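Film Room Assistant Wanted, Mavton Football

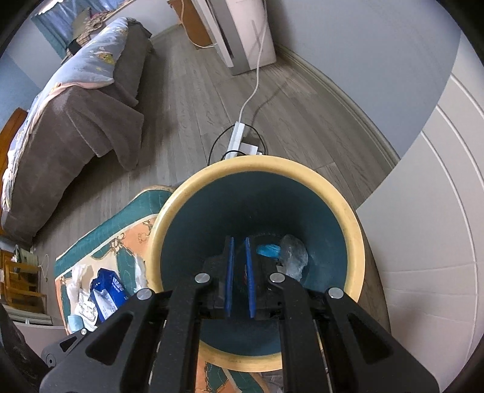 A trash bin with a cream-yellow rim, standing on a patterned mat.

Mavton needs 2 part-time film room assistants for the coming season. Please read this before you send us a highlight reel.

We get a lot of applications from people who want to "work in football." Most of them picture the sideline. You will be in a small room in Filby, tagging snaps until your eyes hurt. A normal game runs past 100 plays, and each one gets a formation, a personnel group and a result. If you think you can spot a defense's whole plan from three clips, we have heard that before.

You should know the difference between a zone look and a zone – plenty of people don't. Playing experience is fine but it won't move you up the list. Neither will a certificate from an online scouting course. We've hired off those twice and spent both Septembers fixing the tags.

We use Zein for cutting film. The sales pitch says it tags plays by itself. It does, and then somebody has to go back and correct them, so be ready for that.

Hours are evenings plus game nights. Away trips to Bornus mean a late bus. Pay is hourly, starting in January with spring cut-ups.

To apply, write to Telma Farías with one page on a running play you think is overrated, and why. Gisela Zapata runs the film room and will give you a test of 80 snaps. No phone calls, please.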